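Home > Community Help > Food and Kitchen > Storage and Pantry

How do you keep track of sauce sachets, spice packets and half-used pouches in a small pantry?

Asked 08/07/2018
3 answers
Viewed 3,126 times

Hello everyone, I hope this is the right section, I did look at the Cleaning one first and it seemed to be mostly grout.

My trouble is packets. Jars I can manage, tins I can manage, but anything flat and floppy gets the better of me. We moved into a smaller unit in the autumn and the pantry is one tall cupboard with five shelves, quite deep, and the packets slide down behind everything else. Last weekend I pulled it all out and found three open bags of the same chilli powder, a laksa paste that had gone past its date two years ago (so it moved house with us), and a little drift of soy sauce sachets that must have come with takeaway. My mother-in-law was staying at the time and was very kind about it, which was worse.

I have tried a shoebox, which worked until it was full and then I couldn't see what was at the bottom. I have tried bulldog clips on the wire shelf, but my shelves are solid apart from the top one, and I'm not tall. I don't want to spend a fortune. Somebody at work swears by the Pidasel drawer set but it's meant for bathrooms and I'm not sure the drawers are deep enough for a pouch of curry sauce standing up.

What I would love to know is:

1. How do you store them so you can flick through and see what's there?
2. Is it all right to keep a half-used pouch of sauce if I fold it over and peg it, or does it have to go into something else?
3. Do you sort by cuisine or by date? My husband says date, I say cuisine, and we'd both like to be right.

Thank you in advance, and sorry for the long post.

Sandamali Saha

Answer 1
Marked as most helpful (53 votes)

Hello Sandamali, and welcome! Don't be embarrassed, I think most of us have had a laksa paste in our lives. I cooked for a school camp kitchen for a good many years and packets were the bane of it, so I have opinions and will try to keep them in order.

The main thing is to get them standing up like records in a record shop. Flat packets stacked on top of each other will always turn into a pile, and the one you want will always be second from the bottom. You need a container that is a bit shorter than the packets, so the tops poke out and you can read them. I use two Ukska tubs side by side, long and narrow, and they pull out like a drawer. Any long narrow tub would do the same job, and an old loaf tin is lovely for the little sachets.

Measure your shelf from front to back before you buy anything. I didn't, and ended up with a very nice tub that lives in the laundry.

Turn the packets so the printing faces you. If the printing is faint or has rubbed off, write on the packet in permanent marker while you still remember what it is. Clear packets are handy in that you can see the colour of what's inside, but a red-orange sauce could be any one of half a dozen things and you won't find out until dinner is ruined.

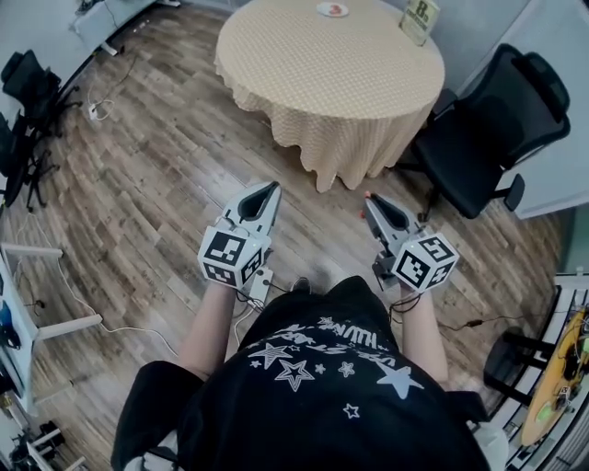
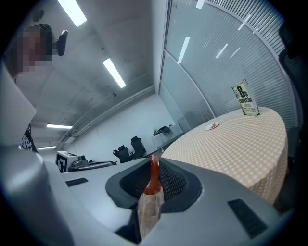

A clear packet with something red-orange in it, second photo.

Now for your three questions

Storing: standing up, as above. Put the tall pouches at the back of the tub and the small ones at the front, and leave a hand's width of empty space so you can flick. A tub packed tight is just a shoebox again. When it's full, that's your sign to plan a few dinners out of it before you buy more. I do a "packet week" every July when I can't be bothered going out in the cold, and it's usually quite a good week — one or two odd nights, but we get through them.

Half-used pouches: dry things like spice mix or breadcrumbs can be folded over twice, squeezed flat and pegged, and kept in the cupboard. Wet things are different. Once a pouch of sauce is open I'd tip what's left into a clean jar, put the lid on, write the day on a bit of masking tape and put it in the fridge. The packet will tell you how long it keeps after opening, and I'd go by that even if it smells fine. If you know you won't get to it, freeze it in an ice cube tray and then pop the cubes into a bag. Curry paste does beautifully this way and you can use one cube at a time.

Sorting: I'm afraid you're both right. Sort by cuisine so you can find things, and within each section put the oldest at the front. Cut a few dividers out of a cereal box and write on the part that sticks up. Mine say Curry, Noodles, Baking, Gravy and Bits. Bits is far too big but I've made my peace with it.

Oh, and the takeaway soy sachets. Keep a small handful for picnics and lunchboxes and let the rest go. They do leak eventually, and soy sauce on a white shelf is a job for a whole afternoon.

Comments (2)

Thank you so much, this is exactly what I needed! I've measured the shelf and the loaf tin fits with room to spare. Husband is pleased to be half right. — Sandamali

Ice cube tray tip is great but use an old one, mine has been orange ever since.

Answer 2
(12 votes)

We use a hanging shoe organizer on the inside of the pantry door, the see-through kind with pockets. One pocket each for gravy, yeast, taco seasoning and so on. Kids can find things too. Check the door still closes before you fill it up, ours needed the shelves pulled back a touch.

No good for heavy pouches, they make it sag. For those I just line them up in a Gratent basket on the bottom shelf.

Answer 3
(1 vote)

just buy less packets and make it from scratch, tastes better anyway

Comments (1)

Some of us have jobs and three teenagers, love.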